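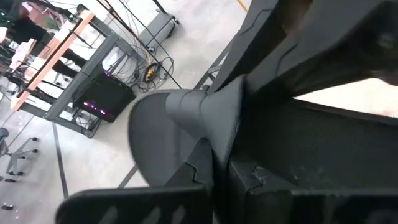 4. Before you start: clear the room

Push chairs right back. Anything on casters goes out of the walking line. The Ovholm base unit needs a level spot and a socket it doesn't share with a heater.

Note: carpet is fine. Thick rugs are not, the feet sink and the tank reads low.

4.1 Unpacking

1. Cut the strap, lift the lid straight up. Do not tip the box.
2. Take out base unit, tank, wick tray, power lead, bag of small parts.
3. Peel the blue film off the tank. Both sides.
4. Keep the foam corners. You need them if it goes back under warranty.

Missing something? Check under the tray first. The drip tube is taped there and most of the "missing part" emails are about the tube.

4.2 Filling the tank

1. Switch off at the wall.
2. Turn the tank upside down, unscrew the cap (counterclockwise).
3. Fill with cold tap water to the MAX line. 4 liters.
4. Cap back on, hand tight. No pliers.
5. Turn it over above a sink and wait. A few drops are normal, a steady drip means the washer is twisted.
6. Lower onto the base until it clicks.

CAUTION: No oils, no scented drops, no vinegar in the tank during use. They eat the float seal.

Hard water area: use one Idholm cartridge per tank. Soak it first for 21 minutes. Do not squeeze it dry. Write the date on the tab in penicl, pen washes off.

4.3 Fitting the wick

1. Slide the wick into the tray, ribbed side facing the fan.
2. Push until the top edge sits under both hooks.
3. Tray into base. It only goes one way.
4. Leave it alone for 17 minutes before switching on. A dry wick rattles.

4.4 Where to put it

Low table or floor, either works. Keep it a hand's width off the wall. Not under a shelf with books or paper on it. Houseplants nearby don't mind.

Don't stand it on bare wood without the mat. The mat is in the small parts bag, folded, looks like packaging. Please don't throw it out.
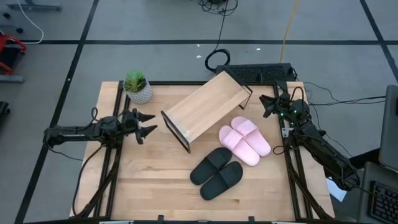 Light wood tabletop, potted plant, small shelf. Mat goes down first.

4.5 First run

1. Switch on at the wall. Light goes amber.
2. Hold the round button until it turns green.
3. Turn the dial to 43. Good starting point for a mid-size room with the door shut.
4. Leave it overnight. Read the dial window in the morning and adjust one notch at a time.

Light stays amber: tank isn't seated. Lift, drop back in.
Light flashes red: empty, or the float is stuck. Tap the side of the base.
No light: try a lamp in the same socket before you write to us.

CAUTION: Water on the windows in the morning means the setting is too high. Turn it down and air the room.

4.6 Weekly

Empty whatever is left in the tank. Rinse, don't scrub. Wipe the tray. Turn the wick around every other week so it wears even.

Spare wicks are sold under the Bhatia name in some stores, same part. The Drenano ones are taller and wont fit, whatever the shelf label says.

Section 4 last changed Fri 25 October. Corrections to Shalini Uniyal, support desk. Put the serial number in the subject line, its on the underside of the base.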